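From: Dalal Qaisi
To: Levdale perception and planning list
Subject: Re: Contact labels in the wiping subset

Dear colleagues,

Thank you to Amnuay Thongdee for the note below, which I quote in part before responding.

> On Wednesday Amnuay Thongdee wrote:
> The Chuensuk loader drops 538 of the 2246 counter-wiping clips at
> the contact check. The log gives only "no stable tool pose." I would
> like to know whether these clips are to be repaired or excluded
> before the planner team begins its next training run. I would also
> ask that the list settle which version of the hand tracker is
> considered current.

The clips should be repaired. The rejection comes from a rule in Chuensuk that was written for rigid tools. It expects a tool to keep one fixed pose relative to the palm for as long as contact lasts. A sponge under the fingertips does not meet that condition, particularly when it is tipped on its edge, and the loader then discards the whole clip. The second hand creates a further difficulty: when it lies flat on the counter, the present labels have no value for it other than "idle," and the planner treats it as free to move. 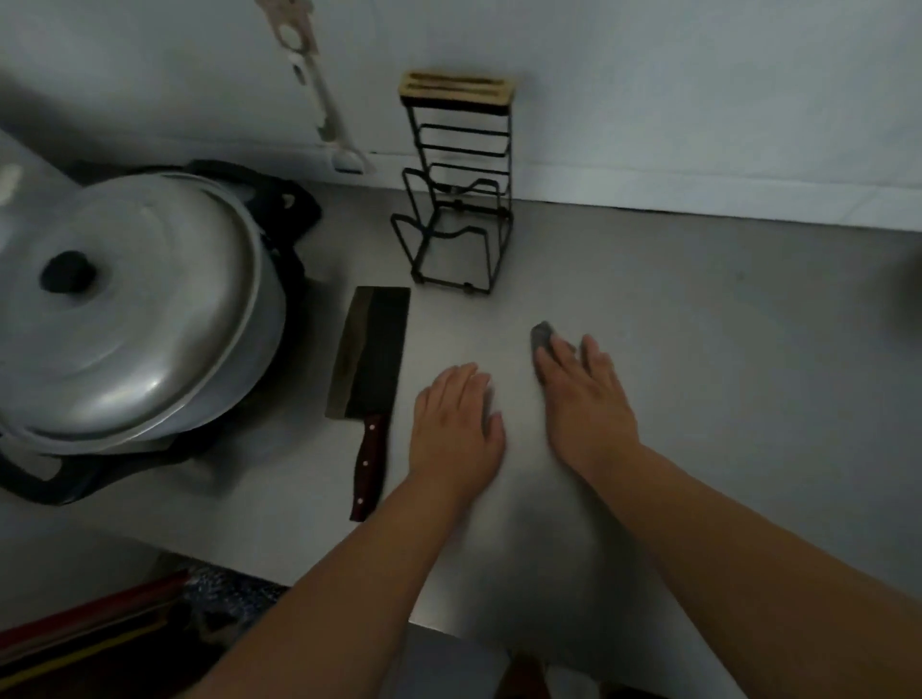 Should a hand resting on the work surface be labeled as in contact? It should carry the new label "support," with the surface as its target and no tool assigned. The planner will then keep that hand in place unless the task step calls for it.

The following changes are in the Grerodero branch and are open for review:

The fixed-pose rule now applies only to objects marked rigid. Soft objects are checked for fingertip contact alone.

The "support" label has been added to the schema — annotators will need the updated guide before they use it.

The loader log now names the rule that caused a rejection and the time step at which it was applied.

The limit on clip length remains 3000 time steps. Requests to raise it should be sent separately, as they affect the memory settings on the Zondo cluster.

As to the hand tracker, version 4 is current. Results produced with earlier versions should not be mixed into the same training set, as the wrist axes are defined differently.

Reviewers are asked to send comments to this list and to leave the main branch unchanged until the review is closed. Clips already excluded by hand should stay excluded for the time being.

Regards,
Dalal Qaisi
Data Tooling, Levdale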